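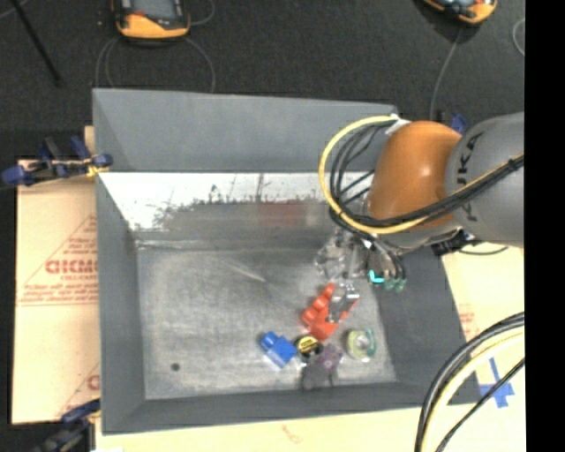

Bogale Adult Reading Program
Progress report, second half of grant year
26 Jan 2023
From: Maite Cifuentes
To: Zewditu Teshome, Sumero Fund

Zewditu, sorry this is coming in close to the deadline. Numbers first, then the rest. Spending table is going separately from Yabsira, she has the final receipts from the print shop and wants to check them against the bank one more time.

Enrollment

287 learners signed up across both sites since the grant started. Target in the proposal was lower, so we are over, but please read the next part before you pass that on to your board. Sign-ups are not attendance. Of the people who came in for the first placement talk, a good number never made it to a class. Mostly shift changes. A few moved. Some we just lost touch with and the phone numbers don't work anymore.

71 finished a full level, meaning they sat both check-ins and the tutor signed off. More than 40 of those have gone straight on to the next level, which we did not plan for and had to find chairs and books for.

Fliddale site

Going well. Evening group is full and has a waiting list. Kedir Gashaw took over as lead tutor when the old lead left and he changed the order of the units, so people read forms and letters early (pay stubs, notes from school, the clinic letter) and the story book comes later. Attendance picked up after that. I don't want to claim the one caused the other, it was also when the bus route came back. But the learners say they like it and the tutors at the other site have asked for his plan.

Morning group is smaller. Mostly parents after drop-off. We lost the room for part of the fall when the heat went out and met at the library branch instead, which was fine except you can't read aloud there and reading aloud is most of what we do. Back in the regular room now.

Jivden site

Slower. You'll remember from the last report we opened late. Lease signed late, then the door lock, then the internet. Classes did not start until well into the fall and the first group was tiny. It is growing, mostly by word of mouth, the flyers did close to nothing. Asnakech Alemneh has been doing the outreach there, going to the Saturday market is out because they wanted a table fee, so she goes to the churches and the two grocery stores and talks to people one by one. Takes forever. It works though, nearly everyone in the current group came through her.

Childcare is the problem at Jivden. We said in the proposal we would have it from the start and we do not have it. The person we had lined up took a full-time job and the second one didn't clear the paperwork in time. Right now kids sit in the back with coloring pages and the tutor does her best. Parents are patient about it. I am less patient. Interviewing again, should have someone in place by March.

Tutors

Lost 2, both to better-paying work, no hard feelings. Training day went ahead as planned. Feedback sheets said too much talk in the morning and not enough practise time, so next one will be flipped, practice first. The pay rate is going to come up again. We are below what the community college gives for the same hours and people know it.

Materials

Workbook level one is printed and in use. There is a mistake in unit four, the answer page is for the wrong exercise, we put in a loose sheet with the right one. Will fix in the reprint. Level two is written but not laid out. Behind by some weeks, my fault, I was covering classes at Fliddale while we were short and the editing slid.

The audio files are recorded. Learners can call in and hear the reading passages on any phone, doesn't need data. Older learners use it the most, which surprised me. A couple of them call in on the way to work. Sound on the early ones is bad (recorded in the hallway) and Kedir wants to redo them.

What didn't happen

The family reading night. Planned, postponed, postponed again. We would like to move that money to childcare at Jivden if you agree. Yabsira will send the request on your form, just need to know if it's the short form or the long one.

The text message reminders. Set up and then half the messages went to the wrong group, so Fliddale people got told to come to Jivden. Two showed up there. Turned it off. Tutors are calling people by hand for now.

Next six months

Childcare in place at Jivden. Level two workbook laid out and at the printer. Open a second evening group at Fliddale if we can get the room next door, landlord has said maybe. Redo the early recordings. Follow-up calls to everyone who signed up and never came, Asnakech has a list and has started at the top. I would like to know how many would come if the hours were diffrent, becuase I suspect it's a lot, and if so the timetable needs a rethink before the next application goes in.

Questions for you

Can the reallocation be approved by email or does it wait for the meeting?
Do you want learner quotes this time? We have some good ones but need to go back and get permission for each.
Is the site visit still on? Evening is best if you want to see a class. Fliddale parking is bad after five, use the lot behind the pharmacy.

Attendance sheets by site to follow with Yabsira's table.

Maite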